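Home | Forums | Kitchen & Bath | Search | Log in

Grout sealer: every year or never?

grerkport_dan
Our bathroom wall was finished in May. The installer told us to seal the grout every year. My father-in-law laid tile for a living and says he never sealed a shower wall in his life. Unsanded cement grout, porcelain tile. Who is right?

BupphaK
Your installer. Cement grout soaks up water and soap. I seal mine every spring with Pongsiri penetrating sealer and it takes an hour.

tilerat52
Father-in-law. Sealer slows stains down, it does not make anything waterproof. The waterproofing is behind the tile. On a wall with a fan running I would skip it and squeegee.

BupphaK
I didn't say waterproof. I said it soaks things up. Light grout looks dingy without sealer, especially near the floor.

tilerat52
Dingy is soap scum sitting on top. Sealer won't stop that. Clean it with something pH neutral and it comes off.

Fongchan Nuchit
Do the water test before you buy anything. Put a few drops on a grout line and wait 4 minutes. If it darkens, the grout is taking on water and you can decide if that bothers you. If it beads, leave it alone. Floors I always seal. Walls, only if the grout is pale.

grerkport_dan
Did the test, it darkened in 3 places out of 4. The color is called Indach and it is very pale, so I guess that settles it. Does sealer leave a film on the tile?

Fongchan Nuchit
Only if you let it dry there. Wipe the faces within a few minutes and work in small sections. With small tile that is a lot of wiping -- use a little applicator bottle, not a sponge.

mosaic_mel
Small tile is a pain, agreed. I'm planning something like this for our half bath, so I'm reading along.

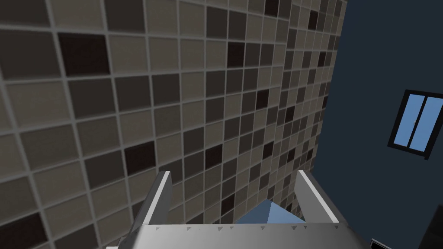
Mixed beige, taupe and dark brown squares with pale gray grout

tilerat52
Mel, for that much grout I'd pay for epoxy and forget sealer. Trikia makes one. Mix small batches, it sets fast.

BupphaK
Epoxy is miserable to work with for a first timer. Cement and a bottle of sealer is fine in a half bath.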